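Votora Workrooms
Guidance for users: cleaning and putting away hand brushes and small hand tools
Last reviewed 31 August 2020

This page sets out how hand brushes, scrapers and other small hand tools are to be cleaned and returned to storage at the Votora workrooms. It applies to all members, to course participants and to visiting groups using the benches at Kustham and Drangate. Tools kept in locked cupboards are covered by a separate sheet, available from the desk.

Please allow enough time at the end of a booking to complete every step. Bookings end at the stated hour, and the tools should be back in their bins by then.

What you will need

- a metal bin from the lower shelf
- a bucket or deep bowl
- washing-up liquid
- a wide-toothed comb, kept on the hook by the sink
- two clean cloths, one for washing and one for drying
- a stores label and a pencil

Where brushes have been used with oil paint, varnish or wax, you will also need the cleaner named on the tin. Ask at the desk before using any solvent. Solvents may only be used in Room 439 at Kustham and in the covered yard at Drangate.

Step 1. Sort the tools

Gather the tools on the bench and separate them into those with bristles and those without. Put aside anything with a loose head, a split handle or a bent ferrule. Damaged tools are not to be washed or put back in the bins. Attach a label stating the fault and leave them in the repairs tray.

Step 2. Remove loose dirt

Knock dry dust and shavings out of each brush over the waste sack, holding the head downwards and tapping the handle lightly against the palm. Work the comb through the bristles from the base to the tip. Dried glue or filler on scrapers should be lifted off with the edge of another scraper and never with a kitchen knife.

Do not knock brushes against the edge of the bench. The bench tops mark easily, and repairs at Drangate last January took two of the benches out of use.

Step 3. Wash

Put 1000 ml of warm water into the bucket and add a small squeeze of washing-up liquid. Swirl the bristles in the water and press them gently against the side. The water should not reach the join between the head and the handle. Change the water as soon as it becomes cloudy.

Brushes with natural bristles must be washed in lukewarm water only. Plastic brushes will stand hotter water, though the taps at Kustham are set lower than members may be used to at home, and kettles are not to be used to top up the bucket.

Tools without bristles should be wiped with a damp cloth and dried at once.

Step 4. Rinse and shake

Rinse under the cold tap until no froth is left. Shake the brush into the sink, squeeze the bristles in the drying cloth and shape them with the fingers. A brush left with its bristles splayed will dry in that shape and is difficult to correct afterwards.

Step 5. Dry

Hang brushes that have a hole in the handle from the rail above the sink, with the head down. Lay the others on their sides on the drying rack. The rail is fixed 900 mm above the floor so that it can be reached by seated users; please do not move it. Brushes should not be placed on radiators or in direct sun.

If your booking ends before the brushes are dry, leave them on the rack with a label showing your booking number. Staff will put them away the following morning. This applies to wet brushes only. Dry tools should be returned by the person who used them.

Step 6. Prepare the bin

Wipe out the bin and check the corners for grit. Stand it on a firm, level part of the table with room on all sides, and keep the opening free of cloths and papers. Bins should not be stood on a stool or on the arm of a chair while they are being filled.

Each bin is marked on its shelf with the group of tools it holds. Petkov pattern handles, which are thicker than the ordinary kind, go in the wider bins at the end of the row.

Step 7. Put the tools in

Lower each tool into the bin by hand height and release it close to the bottom. Dropping tools from above chips the handles and dents the bin floor. Long-handled tools should lie on their sides, with the handle stretched along the bin and nothing pressing on the head. Keep bristle heads at one end where the size of the bin permits - this makes it easier for the next user to see what is there.

The photograph shows a blue and white hand tool lying nearly level in a grey metal bin, with its long, rounded handle to the left. The bin is standing on a pale wooden table top.

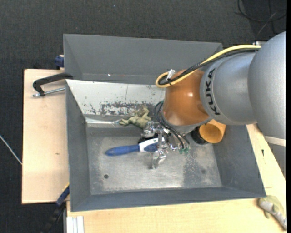
Step 8. Label and return

Write the date on the label and slip it into the holder on the front of the shelf. Slide the bin fully back so that it does not project into the walkway. No bin should be filled beyond 70 per cent of its depth. If there are more tools than this allows, start a second bin and tell the desk.

Sign the bench sheet before leaving. Questions about these instructions, and requests for a large-print copy, may be made at the desk on either site during opening hours.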